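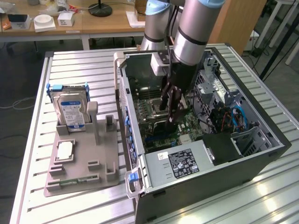
A robotic arm above the motherboard of an open desktop computer.

Peace petition heads to foreign ministry with 3,638 names and few specifics

Campaigners pressing for a permanent settlement of the Griditdale border dispute handed a petition to the foreign ministry in Vestberg on Saturday, asking the government to sponsor new talks between the two sides before winter closes the mountain road again.

The petition carries 3,638 signatures. Organizers had announced a target well above that in the spring, then stopped mentioning it. By the campaign's own tally, 3,531 of the names were gathered online and the rest on paper, most of those at a street fair in Griltside.

It asks for three things: a formal end to the state of emergency in the valley, the reopening of the pedestrian crossing at Grgić, and a neutral chair for the next round of talks. The text does not say who the neutral chair should be, who would pay for the talks, or what happens if one side declines to show up, as both have done at different times since the ceasefire was signed.

Vlasta Kneževič, who coordinates the campaign, told reporters outside the ministry that the signatures proved "the people of this region are far ahead of their governments."

That may be so, but the petition is thin evidence for it. Online signers were asked for a name and an email address and were not asked where they live. When a reporter asked how many came from Griditdale itself, Kneževič said the campaign had not broken the figures down and did not intend to. "Peace belongs to everybody," she said. "We don't check passports."

Residents of the valley might reasonably want to know. A similar appeal two years ago was put together mostly by supporters in the capital and was received with some irritation by the Griditdale town council, which learned of it from a radio report. The council was shown this year's text in advance but has not endorsed it. A council spokesman would say only that members had "taken note."

The list of backing organizations needs a careful look too. The campaign says 129 civic and religious groups have signed on. Several entries appear to be local chapters of the same national body, listed one by one, and at least two share a mailing address and a chairman. Kneževič said each chapter had voted separately and deserved to be counted.

What the ministry said

The petition was accepted by Stojan Milošević, a deputy director in the ministry's regional department, who spent nearly 20 minutes with the delegation. In a short statement afterward he thanked the campaigners for their "constructive engagement" and said the government "remains committed to dialogue in all suitable formats."

He gave no date for a reply. The ministry used much the same wording after the last petition, and the written answer to that one ran to a single page and promised to keep the matter under review. Asked whether anything had come of the review, Milošević said he would have to check.

He also declined to say whether the Grgić crossing would be on the agenda at the November meeting of border officials. It has been on the agenda before. Each time, the two sides agreed that it should be reopened and disagreed over which of them should repair the footbridge first, and the item was carried over.
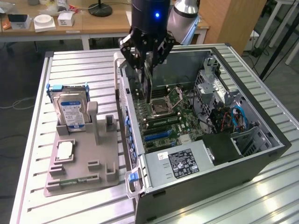

Next steps

The campaign plans a walk from Griltside to the closed crossing next month and says it will send the same appeal to embassies in Vestberg. It has not said how many embassies, or whether any have agreed to receive it.

Kneževič said she was encouraged by the tone of the meeting and expected "real movement" by the end of the year. She made a similar prediction when the campaign began. Pressed on what would count as movement, she pointed to the crossing. "If a grandmother can walk over that bridge to see her sister, we will know it was worth it," she said.

People on both sides of the line make that argument, and it is easier to follow than much of the petition. The bridge is a short structure on a public footpath, and families who used to cross it now drive for hours through the southern checkpoint. Opening it would not require a treaty. It would require two local authorities to agree on a repair bill, and the petition, which runs to six pages, gives the subject one sentence.

The ministry said the full text would be forwarded to the relevant departments. It did not name them.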